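Leave the Sponge in Its Bag

Most advice on stocking a shared kitchen starts with unwrapping things. The cloths come out of the packet, the brushes go in a jar, the sponges are stacked beside the tap, and the packaging goes in the bin. I want to argue against one part of that routine. Sponges kept in a shared workplace should stay in their individual plastic until the moment somebody needs one, and the people who buy supplies should stop treating the wrapper as a fault in the product.

I have managed consumables for office tenancies for 17 years, the last six of them at Flarkcombe, where two floors share a kitchenette and a row of white meeting tables. Sponges are a minor line on the order sheet. They are also the line that generates the most correspondence, and most of that correspondence is about colour, smell or ownership.

The case for the bag starts with storage. A dry cellulose sponge takes up whatever is in the air around it. Under a sink, that means moisture from the trap and vapour from the detergent and descaler stored on the same shelf. An unwrapped sponge left there over a humid July shutdown in our northern site came back to us swollen on one face and smelling of lemon cleaner. Its wrapped neighbours, from the same carton, were fine. I don't offer that as a trial. It is one shelf and one month, but it matches what I have seen in other buildings.

The second point is status. A sponge with no wrapper has an unknown history. It may be new. It may have been used once on a coffee ring and put back by somebody who thought it still looked clean. Colour is a poor guide, as a yellow sponge rinsed well after one light job looks much the same as a new one once it has dried. A sealed bag settles the question at a glance and needs no label, no log and no sign taped to the cupboard door. I have written all three in my time and would not recommend any of them.

The third point is sorting. Many offices now buy more than one shape, and with reason. A round sponge suits cups and bowls. A rectangular one covers a flat surface in fewer passes and has corners that get into the edge of a tray. When stock arrives mixed, somebody has to divide it between the kitchenette and the table-cleaning caddy, and this is generally done on the nearest clear desk by whoever took the delivery. Wrapped, the sponges can be handled, put down, stacked and moved without any concern about what was on the desk before. Unwrapped, each has been in contact with a work surface and several hands before it gets near a plate.

The objections deserve a proper answer. The strongest is waste. Thin film of this kind is difficult to recycle, and in most buildings I know it goes to landfill. Odair Vieira, who ran supplies at Skurach before they closed the site, argued for years that the bag was a packaging decision made by the factory and passed on to the customer as hygiene. He had a point. If a sponge goes from carton to sink within a day or so, the bag has done very little for its weight in plastic. In a home, with one sink and two or three people who know what was used on what, I would buy them loose and keep them in a tin.

An office is a different case because the sponge waits. Our last full carton count was 743 pieces across all cleaning consumables, and sponges were the slowest-moving item on the list. A sponge may sit for months before it is opened. A single outer carton protects the lot until the first person tears the lid, and after that it protects none of it. Resealable multi-packs are the usual compromise. In my experience the seal is used properly for a week and then the pack stands open at the back of the shelf.

The lost sponge also has to be counted as waste. Every one thrown out because its condition was in doubt is a larger volume of material than the film that would have kept it in use. I have not weighed the two and would be glad to see somebody do it properly, with a kitchen scale and a full year of orders. Until then I lean towards the bag, with the reservation that compostable film would change the argument, and that the samples I tried became brittle in storage and split along the folds.

The next objection is that wrapped sponges are awkward. The film is slippery, it crinkles, and it stops the stock sitting flat. A round sponge in an oversized bag is the worst of them, with loose corners sticking out in every direction and taking up room in the drawer. This is true. It is a matter of bag size, and suppliers will discuss it if asked. Trinano quoted us for a closer-fitting bag on the round ones with no change in price. Yokoyama would not, and we no longer order the round ones from them.

There is also a complaint about appearance. Some fit-outs are designed around bare surfaces: white tables, dark ceiling, a plant or two, nothing else on show. A heap of plastic packets does not suit that look. My answer is that spare stock should not be on show in any case. Put the working sponge on a rack where it can drain, and keep the rest in a closed drawer with the shapes separated by a divider.

For anyone setting up a shared kitchen from scratch, my recommendation is short. Order both shapes, individually wrapped, in the smallest carton the supplier will sell. Keep them away from liquids. Open one at a time, on a set day – ours is Tuesday – and throw the old one out before the new one is unwrapped. Put the film straight in the bin or the soft-plastics tub if your building has one. If a sponge turns up out of its bag and away from the sink, treat it as used and move it to floor and bin duty.

I expect disagreement on the waste question and would take figures over opinions, including my own.
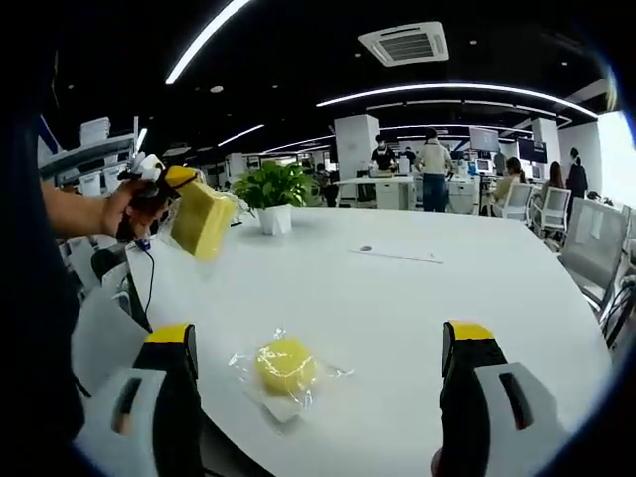
Round and rectangular sponges at the table, both still in their plastic.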